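Kitchen and workshop tips: dropped baskets and the Pisar arm

We had a grip fault in September. The right hand let go of a loaded basket 12 cm above the worktop, and the log showed nothing except a brief dip in finger current. Lucie Zacharias traced it to the wrist cable, which had been pulled tight against the forearm and was losing contact whenever the elbow straightened.

Checks before any lifting job:

Power off at the main switch and wait 62 seconds. The stop button holds the joints but leaves the hand live.

Look along each cable with the arm straight, then bent. There should be slack at the wrist and at the elbow in both positions. Replace any cable with a flattened or shiny patch. Tape is not a repair.

Wipe the finger pads with a damp cloth and let them dry. Washing-up liquid leaves a film, and smooth plastic rims will slide on it.

Tighten the wrist screws by hand, a quarter turn at most. Ívar Bach stripped two of ours with a power driver.

Test with one piece of fruit before a full load. An apple will do – it rolls if the basket tips, and it is cheap to bruise. Hold for 26 seconds over a low cupboard or table, never over a person's feet or a glass hob.
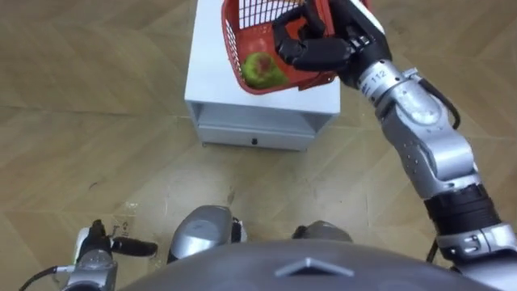

If the grip slips during the hold, do not reach under the basket to catch it. Press stop, support the load from the side and release the fingers by hand. Note the joint angles before resetting, as the Caron controller clears them on restart.

A basket held by one edge puts a twisting load on the wrist. Keep the contents under 5 kg and near the gripped side. For anything heavier use both hands, or carry it yourself.

Spare cables are in the drawer marked Plillosik. Sign for them.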